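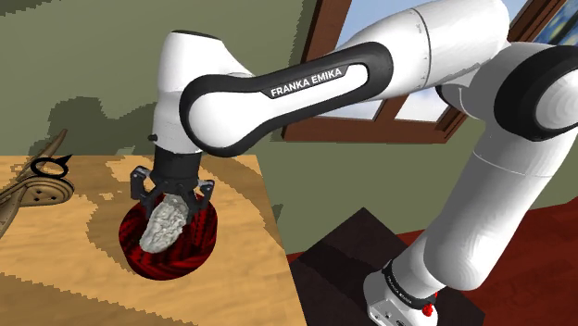
*Fig. 1. Simulated Franka arm with a pale, irregular object between the fingers, in the red bowl. External view.*

# Handout 2: Grasping irregular objects in simulation

Course notes, A. Odoi. Read before the February lab. The task family is the one we call Bonsu in the lab scripts: pick up one named object on a table and move it to or from a container. Scenes are built in Gratomo.

## 2.1 Why scanned shapes are awkward

Most early grasping exercises use boxes and cylinders. The contact normals are known, the two fingers meet flat faces, and a friction cone test tells you nearly all you need. A scanned stone has no flat faces. Two points a few millimetres apart may have normals that differ by 26 degrees or more, so a grasp that passes the test at the planned contact can fail it at the real one.

There is a second difficulty. The mesh that is drawn and the mesh used for contact are usually different. The drawn mesh keeps the cracks and pits; the contact mesh is a set of convex pieces that smooths them over. A finger may therefore look as if it has sunk into the surface, or stopped short of it, when the solver has it exactly on the boundary. Do not judge contact from rendered images. Read the contact forces.

## 2.2 Two views

The policy takes two images at each step. The external view gives the arm, the container and any other objects on the table. The wrist view gives the fingers and whatever lies between them, and loses most of the rest. 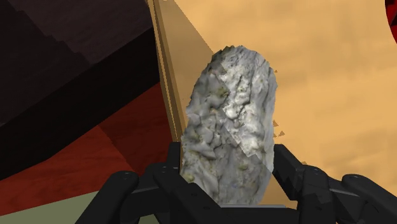
The two streams are encoded separately and joined before the action head. Lo Presti's variant, Sindton, drops one stream at random during training so that the network cannot lean on a single view. Masking is applied per episode - masking per step made training unstable.

## 2.3 Result to reproduce

Train on 17 object meshes and hold out 11. Compare:

- the baseline, both views always present
- Sindton, with masking
- the baseline with the wrist view removed at test time

Settimio Lo Presti's runs put the gap between the first two at around 2 percentage points on held-out meshes, in favour of masking. Treat this as small. Report the spread over seeds as well as the mean, and score a grasp as held only if both fingers still report contact after the lift.

## 2.4 Before the lab

Check that your copy of the Vaderow logger writes finger forces and joint positions on the same clock. Older copies do not, and the offset is large enough to spoil the held/not held label. Bring the contact mesh for one held-out object, with the number of convex pieces noted.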